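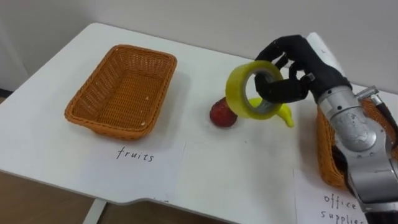 The Quiet Fault

I have worked around sorting machines for 20 years now, most of them at the Metby parts depot, and the failure I think about most made no noise and hurt no one. It happened in May at Hetenetti, where I go a couple of afternoons a month to be the fussy old man with the clipboard. The job that day was simple enough for a child: fruit in one basket, office supplies in the other. The arm was in the middle of a run when it stopped closing its fingers all the way, and the software, bless it, went on reporting a good grip.

It logged 48 picks as successful. Five of them had never left the table.

Now, Ferhat Çetinkaya, who runs the bench and whom I like very much, thought this was a small matter, and I can see why. A banana that stays where it was is a banana that stays where it was. You reset the hand, you check the cable at the wrist, you have your coffee and start over.
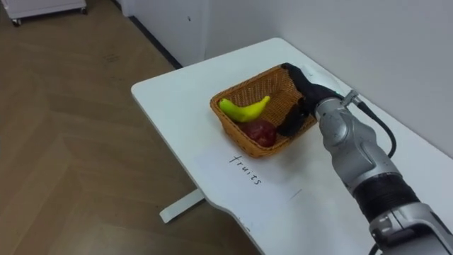 But I have never been able to feel easy about a machine that is wrong and sure of itself. If the arm had stopped dead and flashed a light, I would have gone home happy. Stopping is a kind of good manners. What it did was carry on, with all those tidy green lines scrolling up the screen, and a person standing beside it with a hand near the basket would have had every reason to trust what the screen said about where those fingers were and what they were doing.

Hendrik Van Wijk and I argued this same point years ago over the Krasniqi conveyor at Drenham, which had a jam sensor that read "clear" for 52 minutes while boxes piled up behind it. He wanted a better sensor. I wanted a second one, a cheap and stupid one, that would disagree with the first. We got neither that year, as I recall, though lunch was very good.

So my plea is a modest one. Before anybody teaches these arms one more clever thing, let them learn to say "I'm not certain I have it" and hold still until somebody comes over to look. Ferhat has promised to put a check on the finger position before the next run, and I have promised to bring the coffee.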